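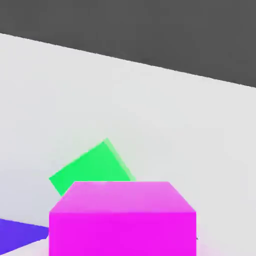
4. Levelling your Briltico bench scale

The scale weighs whatever you tell it to, including the slope of your kitchen. Pick a spot that doesn't wobble when the dishwasher has feelings. A pale, plain top with no pattern suits the job, as spilled flour hides well on it but dark lentils don't.

1. Turn both rear feet clockwise until they stop.
2. Centre the bubble. Swearing is optional.
3. Hold TARE for 4 seconds, until the display reads 0.

Note: Error 95 means the tray is on backwards.

Caution: Do not stand on the scale. It has opinions.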